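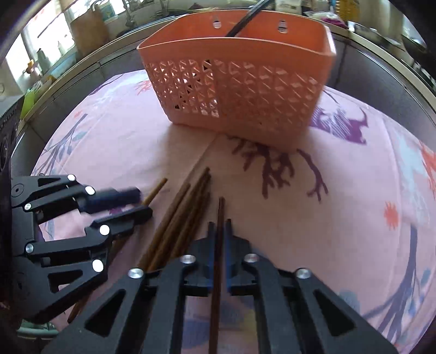

Chopsticks into the basket, both hand grippers, kitchen table.

May 2018

Sơn wants to call the hand grippers finished. I don't. Taking one chopstick and holding it upright in the fingertips is the easy half of the job. The basket is the hard half, and the bundle on the cloth is worse still.

My complaints, same as last time:

Tips. They're narrow, which suits a single stick, but a thin round thing can still roll between them. I'd like to see 40 picks in a row before anyone orders more parts from Plornitz. Sơn says 20 is plenty. We did 7 and stopped for lunch.

Linkage. I can't tell how much of the slop is in the pivots and how much is my wrist. Sơn blames my wrist. Clamp the handle to the bench and measure it properly.

Bundle. The plan says "separate with second gripper." Says who? Neither of us has written down how, and two people reaching over one small round table get in each other's way.

Tablecloth stays for now. Sơn thinks the print will be a good test for the Darkora tracking code. I think it will give us a week of bad data we can't explain. Try it both ways, plain cloth second.

Left to do: new finger pads, log every drop including the embarrassing ones, ask Arango if the pins come in a longer size.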